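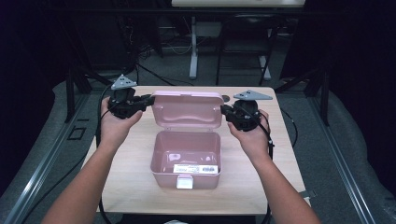
Pink box on the bench, lid open.

**1/** 11/18/18. Notes on laser-cut acrylic for anyone buying a small cutter this winter. We run a Lonmont at the Closeck workshop, mostly 3 mm and 5 mm cast sheet.

**2/** Cast and extruded don't cut the same. Extruded leaves a shinier edge but crazes if you wipe it with alcohol. Cast engraves white. Check the film before you peel it.

**3/** Extraction matters more than wattage. Our first fan was too weak and the edges came out hazy. Changed to a Skaltine unit with 2 filters. Prefilter lasts about 56 hours of cutting.

**4/** Last order was 283 key tags for Amegashie. 71 had to be redone. The lens was dirty and I hadn't looked at it since February. My fault.

**5/** Air assist: low for acrylic, high for ply. Too much air frosts the edge.

**6/** Never cut PVC. It gives off chlorine fumes and rusts the rails. If the supplier can't say what a sheet is, leave it.

**7/** Will post speed settings for 8 mm once I've run the test strips again.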